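# Celtura Training Basketball, Size 7

An indoor match ball with a composite cover and deep channels, made for club sessions and school halls. Grip is good straight out of the bag and gets better after a week or two of play. Not suitable for tarmac.

Supplied deflated. Inflate slowly with the needle provided, and wet the needle first.
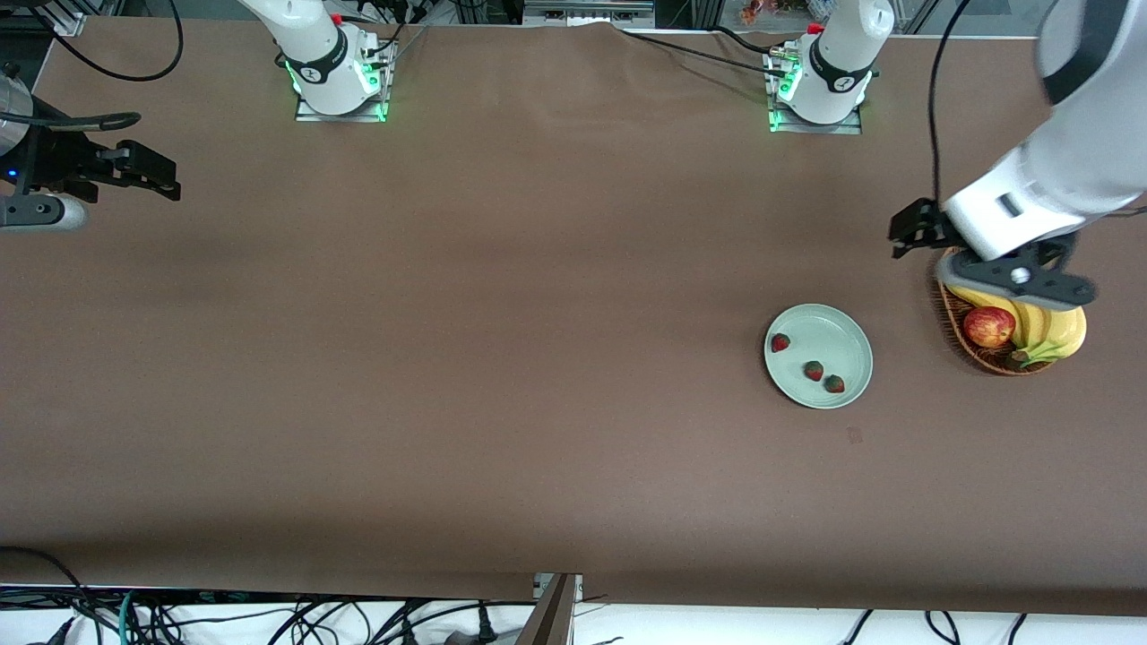 *Wicker basket on the brown worktop.*

Over 300 clubs buy from our Celtura range. Waldemar Jakubowski, who coaches the Skutine under-18s, has used this ball for two seasons: "The bounce stays true and the seams haven't lifted."

- Sold singly or in bags of 4 or 10
- Spare needles sold separately
- Carry bag by Lamptey, black only

Orders placed before noon leave the same day. For club accounts, ask for Aleksandra Szewczyk.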